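Stop hiding the wait states

A household task controller spends most of its life waiting. It waits for a camera image, for a grasp check, for the arm to settle, for a person to say go. In most of the code I have read over the past few years, those waits are buried. They sit inside a driver as a sleep call, or inside a planner as a retry loop with a number somebody picked during a demo week and never touched again.

I think this is the biggest avoidable problem in the software we write for manipulation, and I think it gets too little attention compared with the learned parts of the stack. I am going to argue for something dull. Every wait should be a named state, with an owner, a limit and an exit. I would rather have that than another few points of success rate from a better grasp model.

I work on the task layer at Comano. Our group is small. We take policies and perception modules from other people, mostly inside the company, and build the piece that decides what runs next. For the last year our main job has been laundry: find the machine, find the door, open it, move clothes between the drum and a basket, close the door. It is a good job for this kind of argument because each step is simple to say and the steps depend on each other in ways you do not notice until they go wrong.

Take the door. The first version of our task code had a step called open_door. It took a handle pose from perception, moved in, ran the pull policy and returned true or false. Inside, it waited up to 4 seconds for a stable pose. If no stable pose came, it used the last one it had. The person who wrote it had a sensible reason at the time. The detector dropped out when the gripper got close, and the last good pose was nearly always fine.

Nearly always fine is a decision. It says that old information is acceptable at this point in the task, for this long, at this distance. The decision was made in a function three levels down, and the planner above it had no idea. When the pull failed, the planner saw false and asked for a new attempt. The new attempt used the same rule. We had logs full of repeated attempts on a pose that had gone stale before the first one started, and all of them were filed as policy failures.

Béla Szilágyi, who was tuning the pull policy then, spent most of April trying to make it better at a problem it did not have. I do not blame him. The record said the policy had failed, so he worked on the policy.

When we finally pulled the wait out and gave it a name, the step became three: acquire the pose, approach, pull. The rule about old poses moved into the acquire state, where it could be read. It took an afternoon. Of the 38 failed door runs we had saved from the previous month, 13 had nothing to do with the pull at all. They were waits that had expired without telling anyone.

Those numbers come from one team and one task, and I would not build a law on them. But I have asked people elsewhere to do the same sorting on their own failures, and the ones who did it found a pile of the same kind. Nosipho Jacobs ran it on a dish loading task at Durnura and told me her pile was bigger than ours.

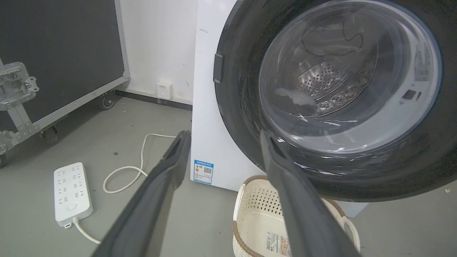
Perception

The usual reply is that better perception makes this go away. If the detector never drops out, you never need the stale pose, and the wait is harmless wherever it lives.

I do not believe that, and laundry is a good place to see why. The round door of a front loader is a hard thing to look at up close. The window is clear, so depth readings may come from the glass, from whatever is behind it, or from a reflection on its surface. Smudges and scratches change with the light. A steel drum with a pattern of small holes gives a matcher a lot of points that all look like each other. Then the camera is on the wrist, so the fingers take up part of the view, and they block more of what matters as they get closer to it. There are cords on the floor that a segmenter may or may not join up into one object. A basket in front of the machine can be half hidden behind a finger at the very moment you want to know where its rim is.

You can train for all of these and you should. The dropouts get shorter and less frequent. They do not reach zero, and the less frequent they are, the less anyone thinks about the code that handles them. A rare event handled by a hidden rule is worse to debug than a common one, for the plain reason that you see it less often and have fewer logs to compare.

There is also the matter of what perception should say when it is unsure. Most modules I am handed return a pose and a score. The score is used once, against a threshold, and thrown away. A wait state has somewhere to put it. If the score is climbing, keep waiting. If it is flat, back the arm off and look from another angle. If it is falling as the gripper moves in, you are probably blocking your own view and more time will not help. None of that is clever. It is a few lines of code, but the lines need a place to live, and a sleep call is not a place.

Planning

Planners suffer in a different way. A task planner chooses between actions by what it believes about their cost and their chance of working. When waits are hidden inside actions, both beliefs are wrong. An action that takes two seconds when the view is good and fifteen when it is bad looks like one action with noisy timing. The planner averages the two and gets a number that describes neither.

Our planner had learned, from these averages, to prefer moving the basket before opening the door. We all assumed there was a physical reason and a couple of us even explained it to visitors. The basket was in the way of the arm, we said. After the split, the preference went away. Moving the basket had changed the arm's position, and from the new position the detector happened to do better. The planner had found a roundabout way to ask for a better viewpoint because it had no direct way to ask for one.

I found that both impressive and a little depressing. We were paying for a whole pick and place to get the effect of shifting the wrist by a hand's width.

What it costs

There are fair objections, and I have heard them mostly from Sizwe Dlamini, who looks after the runtime and has to live with what I ask for.

The first is that the state count goes up. It does. Our laundry task went from a graph you could draw on one sheet to one you could not. New people take longer to find their way around it. Sizwe's view is that a graph too big to read is its own kind of hidden behavior, and he is right about that. We got some of it back by grouping, so that acquire, approach and pull fold up into one box when you do not care about them. It is still more to carry.

The second is speed. Each state change in our runtime has a fixed cost, small but real, and a task with many short states pays it many times. On an arm that is already slow this hardly matters. On a fast one it might. I have no good answer except to measure it, and to say that teams often give this reason without having measured.

The third is about end-to-end policies. If one network goes from images to motion for the whole task, there are no states to name. Thulani Masilela puts this to me about once a month. He thinks the task layer will shrink until it is a start button and a stop button, and that I am tidying a room that is going to be knocked down.

He may be right over a long enough stretch. For now, the systems I see being put in front of customers have a policy in the middle and a lot of ordinary code around it, and the ordinary code waits. It waits for the policy to load, for the gripper to report, for a check that the door is open before anything is pushed through it. Even a start button needs a rule for when it is allowed to work. I also notice that when an end-to-end policy stalls, with the arm hanging there making tiny motions, the fix people reach for is a timeout in a wrapper script. That is a wait state. It just has no name.

What I would ask for

If you run a team that does this kind of work, pick one task and search the code for every sleep, every timeout and every retry count. Write them in a list with who set each value. We did this and found that a good share of ours had been set by Refilwe Magagula in her first month, on a different arm, and that she had assumed someone would revisit them. She was the first to say they should go.

Then move the ones that sit above the driver level up into the task graph. Leave the real driver waits alone. A motor controller waiting on its bus has no business in a planner's view. The test I use is whether the world could change during the wait in a way the task cares about. A door can swing. A basket can be bumped. A person can walk up and take something. If so, the planner should know that it is waiting and what it is waiting for.

Log the reason for leaving each wait as well as the fact of leaving. We record one of four: the condition was met, the limit ran out, something else took over, or an operator stepped in. That single field has been more useful to me than the joint traces, and it takes up almost no space.

I would also like the tools to help. The task editor we use, Driton, will let you draw a state with no limit and no exit but success, and it will not complain. It checks types on every port and says nothing about a state that can hold the arm over an open drum forever. I have asked for a warning. The answer was that users would find it noisy. I think a user with that many open-ended waits should be seeing the noise.

We are moving the laundry task to a second arm this quarter, and the acquire limits will all have to be set again. This time they are in one file, with names next to them.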